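FOR RELEASE IN AUGUST

Magnusson puts its table range through a season of real use before calling it family-proof

Magnusson, the housewares and table furniture seller, will publish the results of a use test covering its pale wood tables, colored plates and artificial fruit. The company says it will stop using the words "family-proof" in its catalog until the test is finished.

"I have been reading claims like that for years, and writing a few of them, and I don't believe most of them," said Holger Fagerlund, who runs the range. "A table is family-proof until a family sits down at it. I wanted to see what was left of the claim afterward."

The test places the Wedach table in 33 homes, along with a set of flat, wide-rimmed plates and a small selection of Tirkik display fruit. Households are asked to eat, do homework and sort laundry on the table as they normally would. They are also asked to write down every mark, including the ones they caused themselves.
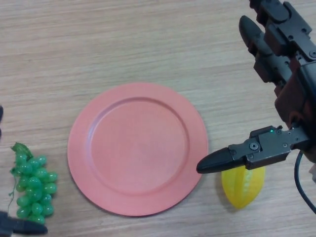
Fagerlund is doubtful about the fruit in particular. Artificial grapes and star fruit sell well, he said, mostly on the promise that they can pass for fresh. "From the doorway, maybe. Sit down next to them and you know. I would sooner we sold them as cheerful plastic, and if that costs us a few orders, fine."

He is no easier on the plates. A broad rim and a shallow center suit bread, cookies or a piece of cake. They do not suit soup, and the Magnusson catalog will now say so. It will also drop a line describing the salmon pink as a color that "goes with everything." Early comments from the homes suggest it does not go with red napkins.

The company received 2,809 customer comments on its table range over the past year. Surface marks were the most common complaint, followed by plates that took up too much room in the cupboard. Over 45 comments asked whether the fruit could go in the dishwasher. Magnusson does not recommend it.

Results will be printed in full in the next catalog, with the poor ones included. Any product that gets a bad report from 19 or more homes will be withdrawn or described differently. Fagerlund would not predict which.

The Wedach table and the plates remain on sale during the test. Tirkik fruit is sold by the piece and can be seen at the Baston showroom, mornings only.

Press questions should be sent to Holger Fagerlund at Magnusson. Samples are available on loan and must be returned.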